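Sorting out the play kitchen food

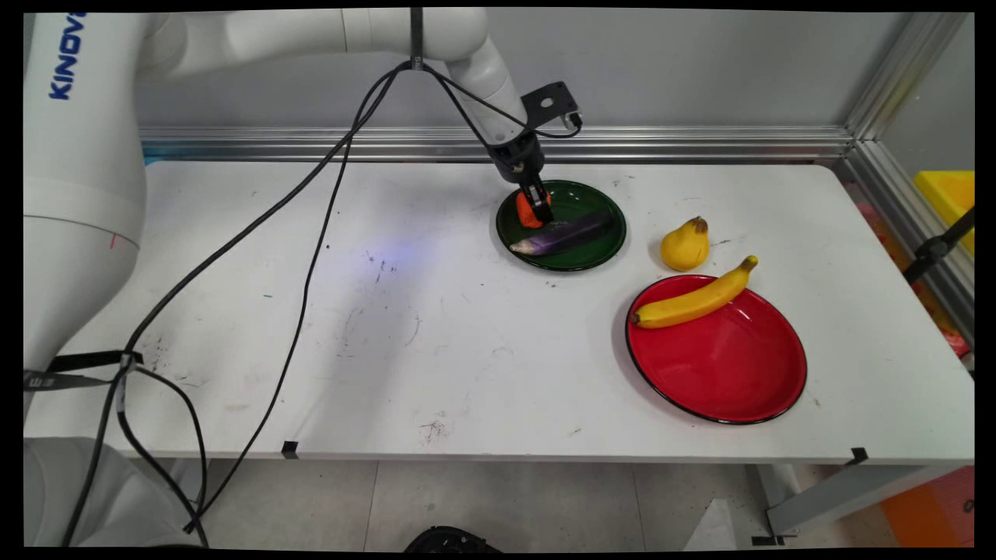
What we started with

The play food had been living in a Flernska crate under the stairs since January. My sister sent the first batch when her kids outgrew it, and we kept adding to it. By spring the crate wouldn't close. My daughter is four and my son is two, and both of them had stopped playing with it. They would tip the crate out, look at the pile and walk away.

I spent an evening going through it all on the dining room floor. There were 80 pieces of food, which surprised me. I had guessed half that. A lot of it was doubles. We owned four fried eggs from three different sets, and none of them were the same size.

What I got rid of

Anything cracked went first. Then anything with paint coming off, and the foam pieces with bite marks in them. The cardboard boxes of pretend cereal had been stepped on so many times that they were flat, so those went in the recycling.

The cutting food was harder. Those are the pieces with a strip of hook tape in the middle that you pull apart with a toy knife. Half a tomato with no other half isn't much use, but my daughter was attached to it and called it soup. I let her keep the tomato. The other odd halves went.

I put the good doubles in a bag for Satish Thevar, who runs the Saturday-style playgroup at the Caststead hall whenever the hall is free. He took all of it except the eggs.

What stayed

Mostly fruit and vegetables. The kids know the names of these and see them in our own kitchen, and they come up in the books we read at night. A banana, a pear, a carrot and an eggplant get more use than the whole tray of pretend sushi ever did. The eggplant is a favorite because of the color. My son calls it "the purple" and asks for it at breakfast.

I kept a few slices of bread and a wedge of cheese. I also kept one pretend fish that I don't like the look of.

Plates

I had not thought about plates before this. We had a stack of doll-size saucers that were too small to hold anything. A banana would roll straight off, there would be shouting, and that was the end of lunch.

Bigger round plates in strong colors fixed most of it. A dark green one and a red one are easy to tell apart from across the room, and the kids settled on them without any help from me. The pear goes wherever it wants. It stands up by itself on a table, so it often doesn't get a plate at all.

A banana will still hang over the rim a bit. Neither of them minds.

The game they play now is very simple. One of them says what they want and the other one brings it. "Eggplant on green." "Banana on red." If it goes on the wrong plate you have to take it back to the shop, and the shop is the bottom stair. My daughter is strict about this. My son brings the banana no matter what was ordered.

Where it lives now

I bought a low shelf from Amarasinghe, the secondhand place behind the bus station. It has two levels and no doors. Food goes on the top level in two shallow trays, fruit in one and vegetables in the other. Plates and pans go underneath. The kids can see everything, and cleanup takes a couple of minutes if I put the trays on the floor and let them fill them up.

I tried picture labels on the trays. They were peeled off within the hour and I haven't replaced them. The fruit and vegetables get mixed up and I leave them that way most days.

I leave 13 pieces out at a time. The rest are in a Sundau tub on top of the wardrobe, and every few weeks I swap some over. I was doubtful about this because I'd read it on so many parenting sites, but the corn came back down after a month away and was treated like a new toy.

Washing

The hard plastic pieces go in the sink with dish soap and warm water. I squeeze each one to see if it has taken in water through a seam, and if it has, I stand it on a towel overnight with the hole facing down. Wooden pieces get wiped with a damp cloth and nothing else. I ruined a wooden lemon by soaking it.

I still need to find the lid of the small saucepan. It was there when I did the big sort and I haven't seen it since.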